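Fighting with my simulator again

December 2021

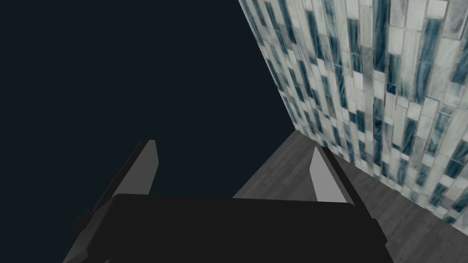
So I finally got Skurnero (my home-grown grasp planner, for anyone new) talking to the wrist camera in sim, and I've lost most of my evenings to it. The planner itself is fine! The trouble is the transform between camera and gripper, which I'd typed in by hand back in July and never touched again. Two axes were swapped. Two! Every grasp came out rotated and I kept blaming the depth filter, poor thing.

Once that was fixed I let it run overnight – 3413 tries with random wall and floor textures, and 2887 of them ended in a plan the controller would accept. Most of the rejects are joint limits, so I want to feed those into the sampler earlier and stop wasting time on poses the arm can't reach.

I also moved the logging over to Brakis, my little replay tool, so now I can scrub back to the step where a plan goes bad. I love it. It still eats memory like crazy on long runs, and the timeline jumps if you pause too fast, so that's my next job.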